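Ullar otter

The Ullar otter is a name given to the river otters living along the lower Ullar, a short and rather muddy river best known for flooding its own car park. They are ordinary Eurasian otters, though residents will argue otherwise.

Behaviour

Adults hold a stretch of bank each and mark it with droppings, which smell of jasmine tea or old fish depending on who is asked. They feed mostly at night on eels, frogs and the occasional duck. A filmed struggle with a large pike lasted 6 minutes and ended with the pike swimming off, a result left out of the visitor leaflet.

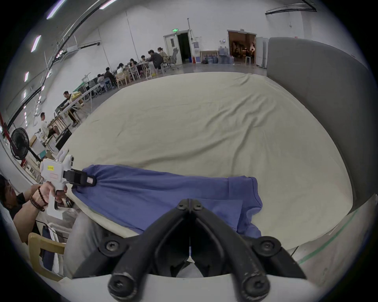
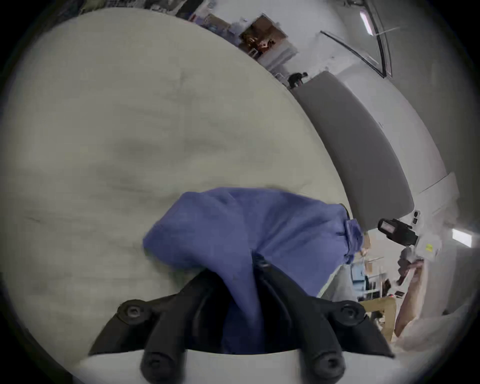

Cubs stay with their mother for up to a year. They are not born swimmers and often have to be dragged into the water by the scruff, complaining loudly - a noise regularly reported to the police as a burglar alarm.

Surveys

The first full survey, led by Mabli Prosser, walked 60 kilometres of bank and logged 151 droppings but no otters. Her colleague Trefor Lougher met one the following May, asleep under his van.

Name

Older maps mark a bend near Humphreys Weir as Dog Pool, and the "water dog" of local stories is generally taken to be an otter. Veerle Geerts has argued that it was a dog.

See also: Eurasian otter; Humphreys Weir; River Ullar

Last edited 2021-04-16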